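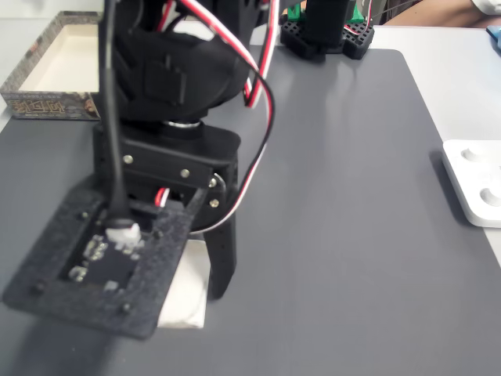

FOR IMMEDIATE RELEASE — November

**Tirmont brings out the Girow table mat, a plain gray work surface for people who sort and pack small things**

LOLLORSTEAD — Tirmont, maker of bench and table goods, is taking orders for the Girow from this month. It's a mat. Dark gray, finely ribbed, made to cover most of a worktable and stay put while small pieces get set down, moved, and put in boxes.

First run is 400 mats. Price is $57 each, with free shipping on orders of 10 or more. Every mat carries a 2-year guarantee against curling corners and split edges. Orders open at 9 a.m. through the Lollorstead shop, by phone or at the counter. Trade accounts can order the same morning.

The Girow is the first new product from Tirmont since the folding bench trays, and a good deal simpler. No clips, no printed grid, no measuring lines. An early version had a grid and testers spent thier time lining things up with it. So the grid went.

"People kept asking us for a surface that small pieces don't skate around on," said Corentin Jacquet, who runs product design at Tirmont. "Beads, buttons, blocks, little molded parts. You put one down on a bare tabletop and knock it with your sleeve and off it goes under the radiator. We wanted something you could leave on the table all week."

Color took longer than anyone planned. Tan looked tired after a month of use. Black showed every crumb. A pale gray got as far as samples, then was dropped after the packing tests — white pieces were too hard to pick out on it, and most of what our first customers handle is white or cream. The dark gray stayed.
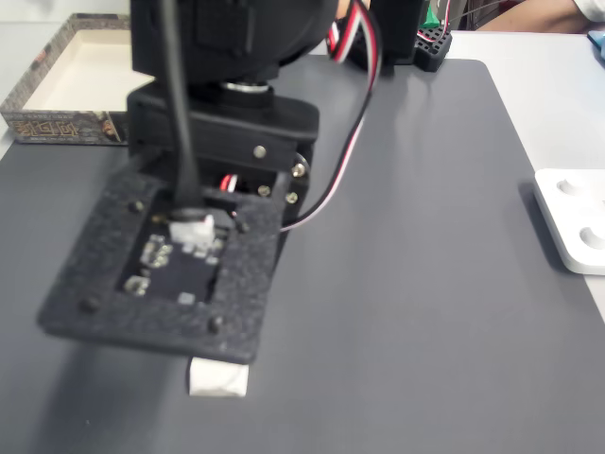

*A small white cube on the gray mat.*

**What the mat is for**

Sorting before packing, mainly. Tip out a tray, spread the pieces, pick the good ones, box them. Also fine for model building, craft kits, small repairs, homework with a lot of little parts. It is not a cutting mat. Please don't use a craft knife on it — the guarantee won't cover that and the counter staff will ask.

It isn't a kitchen mat either. Hot pans will mark it.

**Care**

- Wipe with a damp cloth, along the ribs
- Dish soap is OK, bleach is not
- Store flat or rolled, ribbed side out
- Do not fold

A mat that's been rolled a long time will want an evening under a few heavy books. After that it should lie down by itself. If it doesn't, bring it back.

**Setting up a table**

Girow buyers get a one-page setup sheet in the tube, written by Yee-man Man, who trains packing staff at the Lollorstead shop. Her advice is to leave some bare table showing at the edges so there's a place for a pen, a cup or a pile of labels, and to keep the box close to where the pieces land.
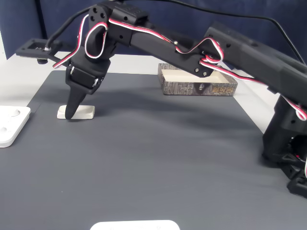 Reach is the thing Man comes back to most often in her training. Short moves, elbows down, nothing stored where you have to stand up to get it. Box goes at the far side of the mat, opened before you start, with the piece you're working on in front of it. A white block lying flat on the dark ribbing, with an open box behind it, is pretty much page one of her sheet. She also asks packers to put down one piece at a time, which slows everybody for a morning and then doesn't.

"I've watched people pack from a heap for years," Man said. "They pick up the same piece three times. Spread it out, look at it, box it. The mat doesn't do that for you but it gives you somewhere to do it."

**Who's using it already**

The kit shop Abdel Hamid has had Girow mats on its packing tables through the fall and has put in for more from the first run. Their one complaint so far was the shipping tube, which was hard to open. It now has a pull tab. They also asked for a narrower mat to fit a side table, and Tirmont is looking at that for next year. No promises on a date.

Tirmont will show the mat at the Lollorstead shop all month. Come in and try it, bring your own small parts if you like. Man will be running short table setup sessions at 4 p.m. on most afternoons, free, no booking, but seats do go. Check with the counter before making a long drive.

**Ordering and samples**

Swatches in the final gray are free from the shop while they last. Schools and clubs can borrow a full-size mat for a week, just ask. Review mats for press are available in small numbers, please say where the piece will run and when you need the mat by. Returns on review mats are apreciated but not chased.

**About Tirmont**

Tirmont designs and sells bench trays, table mats and storage for home workshops, classrooms and small packing rooms. The company works out of Lollorstead, with its shop and counter in the same building.

**Press contact:** Corentin Jacquet, Tirmont, Lollorstead. Call the shop and ask for him by name. Mornings are best.

###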